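About us

Lutthorpe is a food storage training and advice firm. We teach small kitchens how to portion, seal, label and hold prepared food, and we write the storage procedures that go with the teaching. Our customers are school kitchens, day centres and cafés with limited cold space.

The firm was set up by Gavin Skinner, formerly a kitchen manager, and Catríona Buckley, who trained as a food technologist. It now employs 5 people across 2 sites. Bakke houses the teaching room and the office. Flidesport holds the stock of containers and the records.

What we do

The standard course lasts one day and covers container choice, fill depth, lid seating, labelling and stacking. Each delegate receives a copy of the Zillerard Sheet, our own storage chart, which lists 80 prepared foods with a recommended container shape and fill level for each. The sheet was last revised in September. Entries for cooked greens and pulses were rewritten in that revision and older copies should be discarded.

We also carry out storage reviews on customers' premises. A review covers shelf layout, container stock and labelling practice, and ends in a written report. To date we have completed 43.

How we choose containers

We work mainly with rectangular containers. They use shelf space better than round ones and stack without gaps. Translucent bases are preferred, as the level of the contents can be checked with the lid on. They do not replace a label: a frosted wall shows that something is inside and how deep it sits, but seldom what it is. Coloured lids help to sort stock by use, provided that the whole kitchen keeps to one scheme. 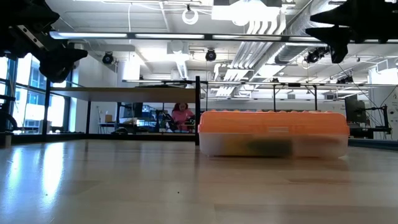
Rectangular container with frosted base and orange snap-on lid, closed.

Course bookings and review requests are handled by the Bakke office. Replacement copies of the Zillerard Sheet are sent from Flidesport.

Recent items
Cooked greens and pulses: changes to the sheet
Lid colours: agreeing a scheme
Fill depth in shallow containers
Storage reviews: what to have ready

This website uses cookies to remember your settings. Accept | Manage cookies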